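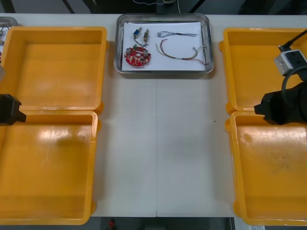 4.2 How contract suits reach the entertainment page

The reports in the sample reached readers by two routes. The first was the daily hearing list of the Oltdale civil court, which names the parties and the type of claim but gives no account of the dispute. The second was a statement sent out by one of the parties, in most cases the production company. The two routes led to reports of different length and tone, and they are treated separately in this section.

The sample holds 86 reports on suits between performers and producers over canceled shows, unpaid fees and the use of a stage name. All were published by two entertainment sites, Bumau and Rernar, and were taken from the Geerts press archive. Reports on criminal charges were left out. So were reports in which the court case was mentioned only as background to an interview or a film release.

Reports based on the hearing list were short. They gave the name of the performer, the next hearing and, where it was known, the sum claimed. They seldom explained what an adjournment meant, and several treated it as a setback for the party that had not asked for it. Reports based on a statement were longer and quoted the statement at length, often under a headline that repeated its strongest claim. The reply of the other side, when there was one, came near the end.

Figure 4. Robot arm over a long white table.
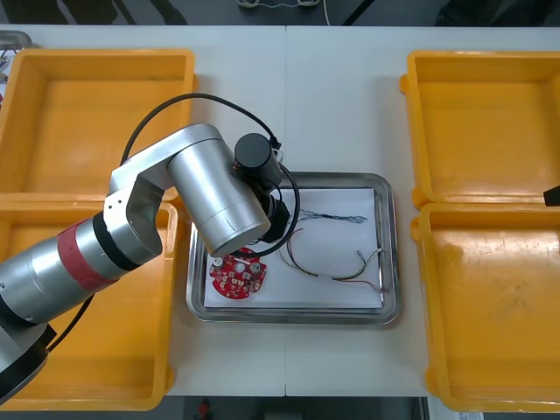 Page last modified: April

The order of claim and reply matters for how a case is understood. In the reader survey, 100 people were each given one report and asked afterward which party the court had sided with. No ruling had been made in any of the cases used. Even so, 70 of them named a party, and most chose the one whose statement had been quoted first. The remaining readers said that the court had not yet decided — the correct answer — or left the question blank.
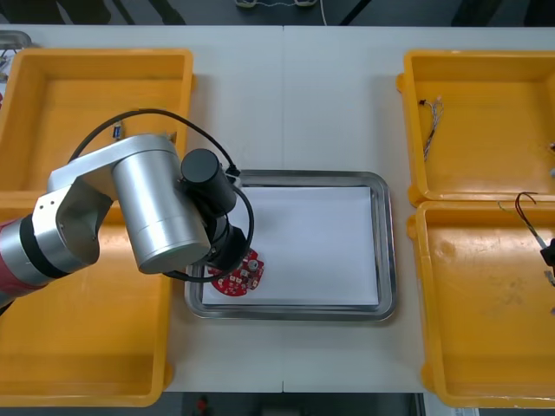
A difference between the two sites should also be noted. Bumau used the word "alleged" in its opening lines more often than Rernar did, but dropped it in follow-up reports on the same case. Rernar used it less often and kept to its choice throughout. Readers of a single report would not have noticed either practice.

The survey did not test whether readers would have answered differently after seeing the full run of reports on a case. Few suits in the sample were followed to their end by either site, and settlements in particular went unreported unless a party announced them. Section 4.3 takes up the cases in which a ruling was given and compares the coverage with the text of the order.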